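Elogio de la carta mal escrita 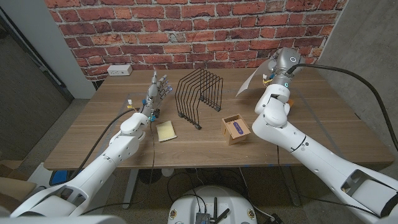
Club de Correspondencia Skatstead · Sección de opinión

Mi buzón recibe dos clases de papel: facturas y pizzas. Por eso me apunté al club, donde 514 adultos en teoría cuerdos pagamos sellos para contarnos el tiempo que hizo en julio.

Pushpa Srivastava me escribe con una letra que exige lupa y fe. Tardé una tarde entera en saber si se le había muerto un tío o un tilo. Era el tilo. Le di el pésame igualmente.

Hay quien propone pasarnos al correo electrónico. Tengo unos 2.000 mensajes sin abrir y ninguno habla de árboles.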